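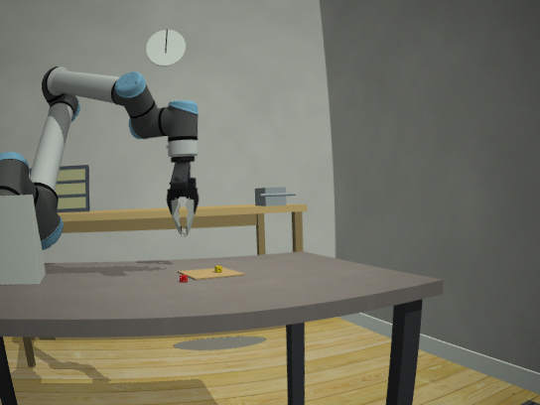 Rendering: table and robotic arm.

Thursday, April 4, 2024 - Prestudum today questioned Skavura's claim that its Zoma desk diary makes office workers "30 percent calmer." Skavura asked 104 buyers, all of whom got a refund voucher for answering.

"Calmer than who?" said Noémi Virág of Prestudum. "We asked for the questions in December and got a brochure."

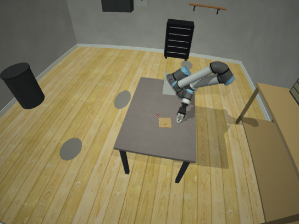 Rendering: gray table, light wood plank floor.

Prestudum wants the full survey published. Press contact: Kálmán Fekete.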